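Budgeting for a robotic manipulation cell

From Kestdale, the open handbook of small-lab automation

Budgeting for a robotic manipulation cell is the work of deciding what to buy, in what order, and with how much held back, when a lab or workshop sets up a robot arm to handle everyday objects. The subject overlaps with general capital planning but has its own customs, most of them passed on through spreadsheets that one group lends to another. It's a surprisingly lively corner of robotics, and a good plan can be a pleasure to read!

Scope

A cell budget normally covers the arm and its base, the gripper or other end tool, cameras, a computer, the table, cabling, and the objects to be handled. Some writers add floor space and power. Staff time is usually kept on a separate sheet, though Shirley Marsden's planning notes put it on the first line, ahead of the arm, and many newer plans follow her layout.

Task-first planning

The older way was to choose an arm and then look for things it could do. Task-first planning turns this around. The buyer writes down one job in plain words, such as picking a towel up from a table and folding it, and works outward to the reach, the lifting height and the finger shape that the job calls for.

Cloth is a favorite test for this method. Towels weigh little, so payload hardly matters, but they hang long, and a cell for cloth needs far more clear height over the table than one for blocks or cups. Finger tips matter a great deal too. A tip that does fine on a cardboard box may slide right off terry loops.
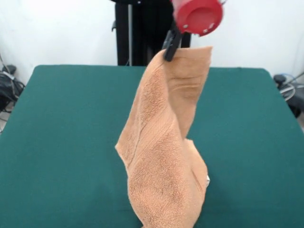 Height is also the item most often bought twice. A short column costs less on day one, and replacing it later means new mounts, longer cables and a fresh round of calibration. The Drasthorpe worksheet, widely copied among college labs, asks for the length of the largest item when held by one corner and adds a margin on top.

Main cost groups

Fixed equipment. Arm, column or frame, and controller. These are quoted together by most suppliers and have the longest delivery times.

End tools. Grippers, spare fingers and mounting plates. Fingers wear, and the worksheet suggests ordering 4 spare sets with the first purchase.

Sensing. Cameras, mounts and lights. A fixed camera needs a stiff mount more than it needs a costly lens.

Work surface. Table, covering and edge fixings. A plain, matte covering in a color unlike the objects makes life easier for vision software, and it's one of the cheapest improvements anyone can make.

Objects and consumables. Towels, boxes, bottles, tape, labels. This line is small and is the one most often forgotten.

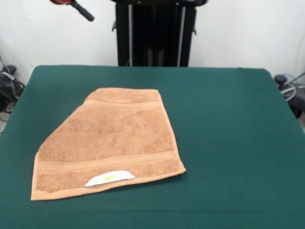 Objects deserve a line of their own for another reason: variety. Two towels of the same size can differ in pile, hem, woven border and label, and each of those changes how the cloth drapes and how it looks to a camera. Dredberg, a textile-handling project, planned its towel purchases in 3 rounds so that later ones could fill gaps found in earlier trials. Its full object list ran to 946 items, all bought from ordinary stores.

Reserves and timing

Most plans hold back a reserve for cables, adapters and repairs. The Hầu method, named after the workshop where it was first written up, sets the reserve by counting connectors: every plug in the cell adds a small fixed sum. It sounds odd, but it tracks real spending nicely, as cabling tends to grow with each device added.

For groups whose budget year closes in winter, October is the usual month for asking for quotes. Small parts can be ordered last.

See also

Gripper selection; Table coverings; Spare parts planning; Shared equipment agreements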